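Section 3. Planning and budgeting a two-arm roller cell

Complete this section before requesting a quote. The layouts come from the Durdale simulation model.

3.1 Measure the parts

1. List every roller the cell will handle, with body diameter, length and shaft size.
2. Set the finger opening for the widest body. Quote the fingers as a separate line.
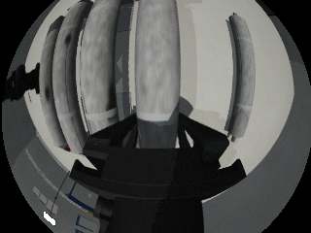

Figure 3-1. Roller held upright between the fingers, simulated view.

3. Enter the roller weight on the Skallow worksheet. Add 11 percent for the gripper cable and fittings.

3.2 Plan the floor

1. Allow 66 inches of clear floor in front of the rack.
2. Mark both arm bases, the rack and the tray on the floor plan. Loose rollers and cartons need their own space.

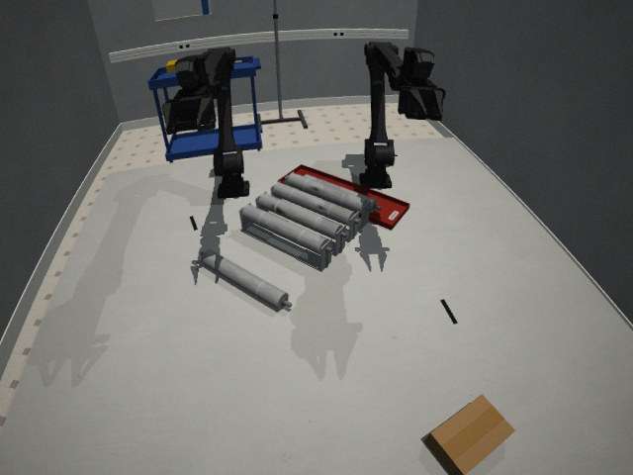

3.3 Price the equipment

1. Request separate prices for the arms, grippers, rack and tray. Bundled quotes are hard to compare.
2. Budget for 7 spare finger sets per year.
3. Run the loading sequence in simulation with both arms over the tray before approving the rack drawing. 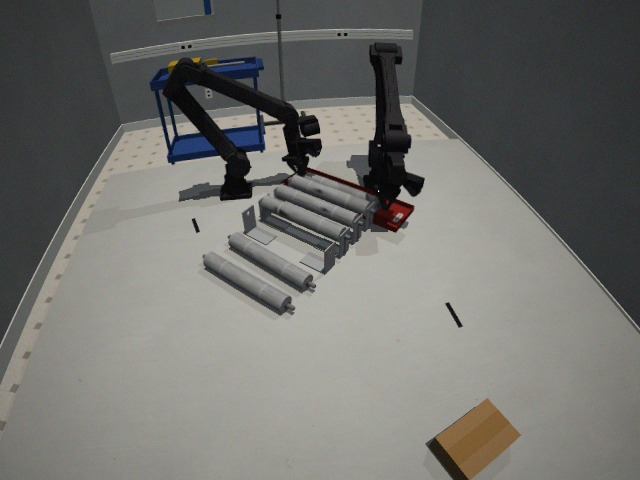 Figure 3-2. Three rollers in the fixture, two on the floor.

CAUTION: Do not order the rack until reach has been confirmed for both arms. Meireles charges for changes after release.

3.4 Allow for engineering time

Plan on 176 hours for set-up and programming. Close work near the brackets and shaft ends takes the largest share, and the hours should be shown on their own line.

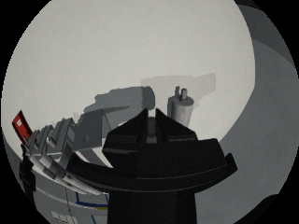
Add training hours after that figure. Send the finished worksheet to Consuelo Tello at Zallovbridge by the end of August for inclusion in next year's budget.

NOTE: Freight and floor anchors are not covered by the worksheet.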